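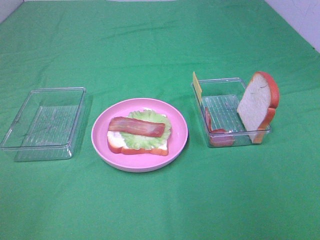 Toy sandwich set - how do you stop the pieces going everywhere?

Search the help pages Type a word or two

Posted in: Play and Toys > Pretend food
Saturday, by Estíbaliz Llorente

We were given a play sandwich set for my son and I've been setting it up on the kitchen table with a green cloth under it. He has a pink plate to build on and I've put a clear plastic tub on each side. The food goes in the tub on the right. The one on the left is empty and I'm not sure what to do with it. He gets as far as bread and lettuce and then tips the rest out to find the next bit, and the cloth slides when he leans over.

Is there a better way to lay it out? He is three and a half. Also, does anyone know how to clean the bread slices? They are slightly soft and I don't want to ruin them.

Vinzenz Wyss
Your layout is fine, I would keep it. Use the empty tub for finished with. When he takes a sandwich apart the pieces go in there, and when the right-hand tub runs out you swap them over. We did this with my daughter and the tipping out stopped after 9 days.

It also helps to put fewer things in. A child that age can't see what is at the bottom of a full tub, so he empties it. Start with one sandwich's worth and keep the rest in a bag.

For the cloth, put a piece of non-slip drawer liner under it. Ours came off a roll from Trummer and I cut it 30 cm shorter than the table so it doesn't show.

Elfriede Camenzind
Just use a tray. Cloths are a nuisance with little ones.

Imtiaz Navaratnam
On the cleaning - it depends what they are made of, so check the box first. If it says foam, wipe with a damp cloth and a drop of washing-up liquid, then stand the slices on edge overnight. Don't soak them. I left a foam set in the sink for 90 minutes and the crust colour came off on one side. Felt I would only dab. Hard plastic can go in the bowl with everything else.

I agree with Vinzenz about the second tub, though mine ignored it and put cars in it.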